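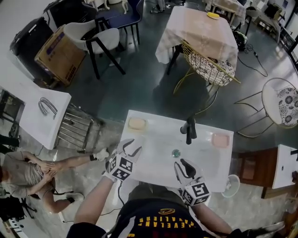

# Stay-in tips for the end of the world (and for burst mains)

Governments spend fortunes deciding how many warheads are enough. The household end of deterrence gets a cupboard under the stairs, and ours had a broken hoover in it. These are the tips that survived a winter of tidying it up.

**Pick the room first.** The standard advice for fallout is to get inside, get to the middle of the building and stay there. Walk round on a Saturday and find the spot with the most wall between you and the weather. In a terrace it's usually the cupboard or the hall. In a bungalow, choose the least bad bit and put the ironing board somewhere else.

**Water goes in at the bottom.** Use food-grade containers with lids you can undo in the dark. Write the month on each in marker. I change ours in October, when the clocks remind me that time is passing anyway. Old milk bottles are no good, however well you think you rinsed them.

**Store food you already eat.** I once bought 2,000 calories of compressed oat biscuit, and it would take more than one superpower to make me finish it. Beans, tinned peaches, crackers, peanut butter. Put the tin opener on a string and nail the string to the shelf.

**Keep a radio that doesn't need the internet.** Ours is a wind-up Fikavitz, bought from Bech Hardware, and it has the charm of a coffee grinder. Wind it every month or so. Tape the local station frequencies to the back, because you won't remember them and the phone will be flat.

**Tape and sheeting.** One roll of Plirum tape, one folded dust sheet, scissors. They're for draughty gaps round doors and vents while you wait for instructions. Don't seal up a room with anything burning in it, and don't run a camping stove in there at all.

**A bag for clothes.** Anyone coming in from outside takes off the outer layer by the door, bags it, ties it and leaves it well away from people. Then a wash with plain soap and water. Skip the conditioner, as it can make the dust cling to your hair.

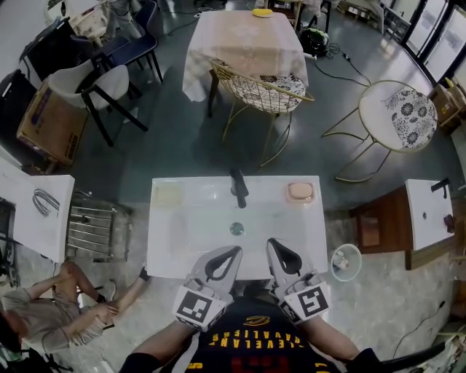
**Can I still eat what's in the kitchen after an alert?**

Anything in a sealed tin or packet, or shut in the fridge or a cupboard, should be fine. Wipe the outside with a damp cloth before opening it, then bag the cloth. Leave the fruit bowl on the windowsill to its fate, and the lettuces in the garden too.

**Paper beats cleverness.** Write down phone numbers, medicines and doses, and where the stopcock is. A folded sheet in a freezer bag will do. The Odinness parish leaflet has a blank one on the back, next to the bin days.

**Torches, plural.** Keep the batteries beside them, not in them, or they leak.

**Last job.** Put the hoover back somewhere else.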